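Zendari Two-Arm Folding Kit - Incoming and Bench Safety Checklist

Unit under review: Zendari two-arm folding kit, trial loan
Checked by: Yiran Shen
Date: 4/5/22
Kit serial: 3445
Supplier: Zovby
Result: PASS with 4 open comments (see end)

How to read this sheet: each line has a result (OK, FIX, N/A) and, where I had something to say, a comment. I had plenty to say. Anything marked FIX must be cleared before the kit runs with a person inside the taped floor line.

Section 1. Unpacking and paperwork

1.1 Crate free of dents and water marks - OK

1.2 Packing list matches contents - OK
Comment: Every bag is labeled with the step number from the manual, so you open bag one at step one and so on. I wish every supplier did this. It saved me a whole morning compared with the last arm we had in.

1.3 Manual in English, current revision - OK
Comment: Revision in the box matches the one on the Zovby download page. The drawings are large enough to read from across the bench!

1.4 Risk assessment sheet supplied - FIX
Comment: There is one, but it covers the single-arm version only. The part about two arms reaching into the same space is missing. Asked Zovby for the right one.

1.5 Spare fuses and hex keys included - OK

Section 2. Power and cables

2.1 Supply cord and plug undamaged - OK

2.2 Ground continuity - OK
Comment: Tested at the base of each arm and at the control box.

2.3 Emergency stop cuts power to both arms - OK
Comment: Pressed it with both arms still, then with both moving, then halfway through a fold. Both arms stopped each time and neither one sagged onto the table. Very happy with this one.

2.4 Emergency stop within reach of the operator - OK
Comment: The lead is long enough to put the button on either side. We settled on the left because Jia is left-handed and will do most of the running.

2.5 Cable runs clear of joints through full travel - FIX
Comment: Fine in normal folding. At full reach the right wrist cable comes closer to the joint housing than I like. A clip would cure it. Please don't use zip ties pulled tight, they chew the braid.

2.6 Strain relief at control box - OK

Section 3. Arms and mounting

3.1 Base bolts torqued and marked - OK
Comment: Paint-marked each one after tightening. If a mark doesn't line up, stop and call me.

3.2 No play at the wrist joints - OK
Comment: Checked cold and again after an hour of running. Both wrists feel solid, and the motion is lovely and quiet - you can hold a normal conversation next to it.

3.3 End caps seated, screws in place - OK

3.4 Speed limit set in software and locked - OK
Comment: Limit holds after a power cycle. The lock code is in the cabinet, not on a sticky note on the monitor (you know who you are).

3.5 Arms stop on contact - OK
Comment: Tested with the foam block, each arm on its own and then together. Retest whenever the grippers are changed, as the weight setting has to be entered again by hand.

Section 4. Grippers

4.1 Finger edges smooth, no burrs - OK
Comment: Ran an old pair of nylon tights over every edge. No snags.

4.2 Mounts free of cracks - OK
Comment: Look again at every weekly check, especially near the screw holes.

4.3 Pinch points labeled - FIX
Comment: Labels are in the bag but were not stuck on. Two minutes' work, still has to be done before sign-off.

4.4 Grip released on power loss - N/A
Comment: This kit holds its grip when the power goes, by design. For cloth I think that's the right choice. Operators need to know about the manual release, and it's on the training card.

Section 5. Work surface and running check

5.1 Table level, no rocking - OK

5.2 Surface covering flat, edges taped down - OK
Comment: Kraft paper is cheap, grippy enough for cotton and easy to swap. Check the overlaps between sheets, as a lifted edge could catch a sleeve.

5.3 Tape grid straight and complete - OK
Comment: Blue tape, same layout as the Zimeo bench next door so people can move between the two without relearning where a garment goes.

5.4 Garment handling with both arms - OK
Comment: My favorite line on the sheet! T-shirts are harder than they look, with all that soft fabric wandering off in its own direction. Ran small and large sizes, printed and plain. The two arms share the lower edge nicely and the pull between them stays even.
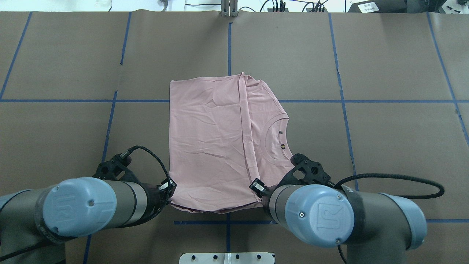
Item 5.4: pink T-shirt, partly folded, both grippers at the lower edge.

5.5 No damage to garments - OK
Comment: Looked over hems, collars and seams under the lamp after the run. Nothing pulled, nothing marked. Wrinkles are another matter, and thin cotton does come out a bit crinkled. That's a quality point, so I've left it out of the safety result.

5.6 Operator can clear a stuck garment safely - OK
Comment: Stop, wait for both status lights, use the manual release, then reach in. Jia did it from the card alone with no help from me.

5.7 Loose items kept off the table during a run - OK

Open comments

1. Two-arm risk assessment from Zovby (1.4).
2. Cable clip at right wrist (2.5).
3. Pinch point labels (4.3).
4. Weight setting after a gripper change (3.5). Not a fault, but I'd love to see a prompt on the screen. Sent to Zovby as a suggestion.

Reviewer's note: I've checked a fair few kits on this bench and this is one of the nicest to set up - clear drawings, sensible bags, and a stop button that does its job. I'd be glad to have it stay past the trial. Full recheck is due in October, or sooner if the table is moved.

Signed: Yiran Shen
Second check: Jia, items 2.3, 3.5 and 5.6 only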